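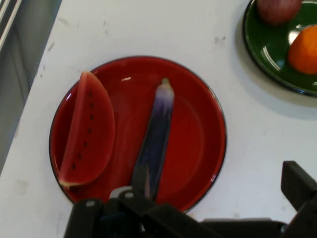

I own too much play food. I should say right away that I have one child, that she is four, and that she did not buy any of it.

It started with a wooden loaf of bread, a gift from my aunt, that came apart in slices and stuck back together with Velcro. Then came a fish. Then my mother-in-law found a bag of vegetables at a church sale, and from that point on people seemed to understand that we were a play food family, the way some families are a skiing family. By January the bin in the living room no longer closed. I would come down in the dark at 6 a.m. and step on a lemon.

So this is a post about sorting it, which took most of an afternoon and a good deal more thinking than I put into my 401(k).

First I dumped everything on the rug, which was a mistake, because my daughter came in, saw it, and opened a restaurant. She has two plates she considers the good ones, a red and a dark green, and she will not serve on anything else. I ordered lunch. I was told they were out of lunch. I was offered a watermelon slice and an eggplant, together on the red plate, and when I asked what kind of dish it was she said "dinner," and went to see about the other customers.

I have thought about that plate more than I'd like. The watermelon is a half-moon wedge with a row of little black seeds down the middle, and it is so nearly the same red as the dish that you can lose it there. I've gone looking for that slice all over the house and found it sitting on the plate, in plain sight, being red. If you are trying to teach a child to put things back, I would suggest owning things that contrast with other things.

The eggplant has the opposite problem. It's the best looking object in the house. Deep purple going to violet, then fading out to a pale lavender near the top, with a small green cap, and a shine on it that I have never once gotten on a real eggplant, real eggplants in our kitchen being something I buy with good intentions and throw away in August. It is long and slender, the kind Irena Sadowski grows next door and leaves on our step in pairs. My daughter calls it "the purple banana" when she's tired and "aubergine" when she has been watching the British cartoon.

Anyway, sorting.

My first system was by food group. I had a fruit box, a vegetable box, a box for bread and so on, and a box for meat. This fell apart on the tomato, as you'd expect, and then it fell apart worse on a brown oval thing that might be a potato, a meatball or a kiwi. My husband said potato. My daughter said it was an egg that was sick. It lives by itself now.

My second system was by material, which I got from a woman whose playroom posts I read when I can't sleep. Wood with wood, felt with felt, plastic with plastic. It looked wonderful for an hour. The trouble is that no four-year-old has ever wanted to make a soup out of all the wooden things. She wanted the felt lettuce and the wooden fish and the plastic peas, so she emptied three boxes to make one soup, and I was back to the rug.

The third system was Reto Hubmann's. Reto runs the toy library in Pundanton, in the old shoe store, and I brought him a bag of duplicates and complained at him for a while. He told me to keep what fits on the plates. He meant it as a rule for quantity - if she has two good plates and a few bad ones, she needs enough food to fill them once, and the rest is inventory. I told him that was very Swiss. He told me he was from Prurkau, and took the bag.

I went home and did it. We put both good plates out on the white table and she got to choose what went on them, and then we filled the other dishes, and whatever was left on the rug went into a bag. I was braced for tears. There was one long negotiation over a felt sardine, which stayed, and a short one over a croissant with a bite out of it (the bite is real, I don't know whose), which also stayed. The eggplant was never in doubt. The watermelon I had to point out to her.

What I ended up with was one bin. It has a lid, and the lid goes down. I bought it from Sarneo, who sell plain gray bins for more than plain gray bins should cost, and I regret nothing except the label maker I bought at the same time, which I used to print FOOD and then put in a drawer.

A few notes for anyone facing the same rug:

- Do it without the child, or entirely with the child. The middle way, where she's in the next room and you're moving quickly and coughing over the sound of the bag, takes years off you.
- Play food with Velcro on it will find the other play food with Velcro on it. I pulled a pear off a baguette that I think had been there since summer.
- Wash the glossy stuff before you put it away. Warm water and dish soap, then a towel. The wooden things get a damp cloth and no soaking, a lesson we learned on the bread.
- Keep the plates out on the table and put only the food in the bin. She lays the table first now and then goes shopping in the bin, and it has cut the dumping way down.
- Bag the rest and drive it somewhere that day. Mine spent a night in the trunk and she heard it rattle on the way to preschool. We do not need to go into it.

The restaurant is still open. The menu is shorter, and the service, if anything, has gotten worse, but last night I got a seat right away. My husband had the fish. I asked for something light and was brought the eggplant, on the green plate this time, and a bill for 338 dollars. I asked if that included the tip. She said no.

Next month I'm supposed to do the puzzles. There's a Bjarnason one of a harbor that has never, in our house, had all its boats, and I already know where two of them are. They're in the bag in Pundanton, with the spare lemons.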